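Week 6 handout: Celebrity feuds as news

1. The unanswered post
An actor complains that co-stars ignore his work. Ask who gains from the coverage.
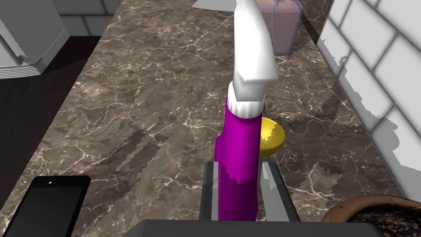 2. Case: Konness and Landry
The rant ran to 3,000 words – most sites quoted 70.
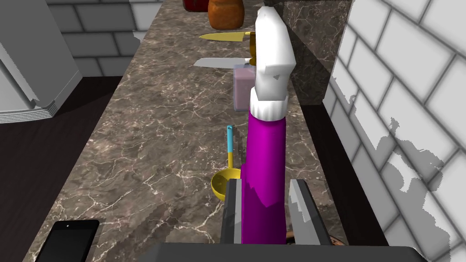 Marble countertop, bottle upright

3. Fair comment
Name the source. Keep rumour out of the headline.
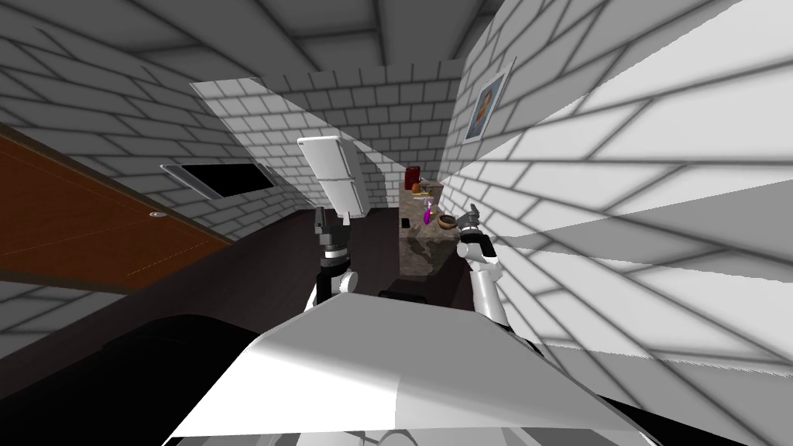

4. For 15th November
Read the Skinley interview and mark each unsourced claim.

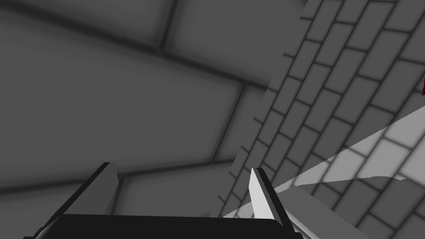 Lucie Tremblay: I'd read the full rant first, then the coverage.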